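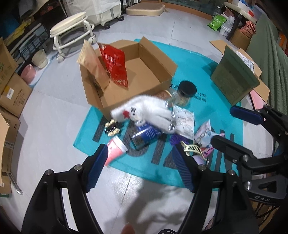 The teal mat, mid-session, with both grippers in. The box is where everything is supposed to end up.

I have now spent most of December on a tiled floor teaching a computer to tidy, and my own place has never looked worse.

Some background for the two relatives who still read this. Branum is paying a handful of us to collect demonstrations for a learning system. You take a gripper in each hand, the kind with a camera on it, and you do some ordinary chore using only the grippers. The recordings go off to Neusa Nogueira's group, and they train a model on them, and in theory a robot that has never met a hair clip will someday pick one up and put it in a box. Our chore is called "mixed pack." You scatter things on the mat, you put them in the cardboard box, you dump them out, you scatter them again. If you have ever lived with a toddler you already have the qualifications.

Neusa's rule is that the scatter has to be different every time. This sounds easy. By my second hour I found out I have exactly one idea of what random looks like, and it puts the jar in the middle. Heloísa Tavares, who works the shift after mine, could tell which layouts were mine from the first second of the recording. Now we draw slips from a mug: jar left, jar right, jar standing, jar down. I resent the mug but my numbers got better.

The objects themselves are a mess on purpose. A comb, hair clips, a blue can, a pouch with DOO on it in big pink and purple letters, a white packet, a fluffy thing with a cartoon face that I've started to think of as a coworker. The idea is that if every item were a neat little block, the model would only learn neat little blocks. Hard things, soft things, things that roll off when you so much as look at them. The jar is my nemesis. It's glass and round, and the finger pads are ridged but they are not magic, so you have to close on it slowly and a bit past the middle or it squirts away across the mat. I've learned to go for the woven band near the bottom.

The comb is a different kind of problem. It's small and it lies flat, so you have to come at it from the side and tip it up against one pad, and your wrist ends up somewhere wrists don't go. Érica Tavares (Heloísa's sister, and yes, they both do this, and yes, they are competitive) showed me that you can nudge it up against something bigger first and grab it there. I asked Neusa if that counted as cheating. She said it counted as a strategy and would I please do it some more, 30 takes' worth.

The fluffy thing is the opposite. You can grab it anywhere and it comes along happily, and then it won't let go. The ornaments along its edge snag on whatever is nearby. One time I lifted it and got a hair clip thrown in for free. I marked that take as bad and Neusa un-marked it, with a note: "Did you recover?" I had, in the sense that I'd said a word and shaken it. Apparently recovering is gold. The model sees so many clean grabs that it has no clue what to do when one goes sideways, so my clumsiness is worth more per minute than my skill. I've been waiting for an employer like this my whole life.

What they don't want is hesitating. If you stop and hover while you decide what's next, the model learns to hover. My first batch had seven takes sent back for "dwell," a very polite word for staring at a can. So you plan before you start, and then you move as if you had somewhere to be. I whisper the order to myself. Can, packet, pouch, comb, clips, fluffy, jar. Then the next slip says start with the jar and it all falls apart.

Roy Stockdale asked me over dinner how many of these anyone could possibly need. The group total stood at 2,688 accepted takes when I last looked, and I own 200 of them. Roy wanted to know if that was a lot. I asked Neusa and she made a noise like a mechanic looking under a hood.

The knees are the real cost. I've gone from kneeling to sitting cross-legged to a folded towel, and I'm open to suggestions. Gleice Medeiros swears by gardening pads, so I've ordered a pair. Next on the list is "mixed pack, lids," where the jar has to be opened first. With two grippers. I've asked whether the mug can be retired for that one and I'm waiting to hear.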